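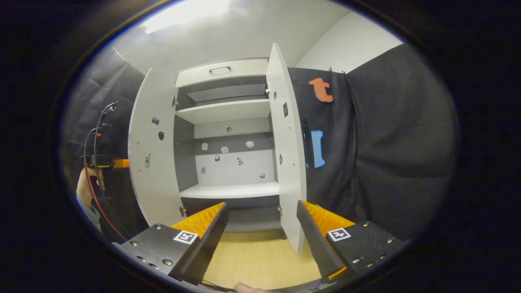 How many takes of a task do we need before the policy is worth running on the arm?

For door and drawer work we have settled on 142 accepted takes per task, counted after the bad ones are thrown out. Fewer than that and the arm reaches the cabinet but stalls at the shelf edge.

March, cabinet task, second session

Two-handed collection with the hand-held grippers, one per hand. Doors start open. Shelf reach only, drawer left for later. Operator stands square to the cabinet and starts with fingers spread.

Calibration first. Ran the finger width sweep on both tools, full open to full closed, 3 times each. Left tool fine. Right tool read 15 mm at full close on the first sweep, so the marker detection was picking the wrong corner order. Cleaned the marker face, reran, zero offset back where it should be. Write the offset into the session file before the first take. Last time it went in afterward and the Savel script ignored it without a warning.

Mapping pass: slow walk in front of the cabinet, then up and down the height of the compartment. The white shelves and doors give the tracker very little to hold. Tracking was lost twice when the camera came close to a plain surface, and held when more of the curtain and the back wall stayed in view. Same thing we saw on the Coker bench. Backing off before each reach helps.

Takes: blocks of 20, short break between blocks. Grip force drifts when the operator is tired - the fingers close harder and the pads shear sideways against the shelf lip. That shows up in the width trace as a step after contact. Rejected any take with the step.

Timing between left and right tool: checked with a clap of both grippers at the start of each block. Block two was off by 3 camera periods. Restarted both recorders together and it did not come back. Suspect the Böttcher hub but have not swapped it yet.

Wrist angle on entry matters more than I expected. If the tool goes in flat at shelf height, both fingers clear. If it tips down, the lower housing meets the shelf first, and the arm version has a thicker wrist than a hand does, so those takes cannot be replayed as they are. Asked the operator to keep the tool level and come in from farther back.

Watano export ran clean except for two files with no end marker. Trimmed by hand.

To do
- swap hub, repeat clap test
- replay five level-entry takes on the arm at half speed
- check pad screws for torque
- decide whether the drawer gets its own task name or goes in with the shelf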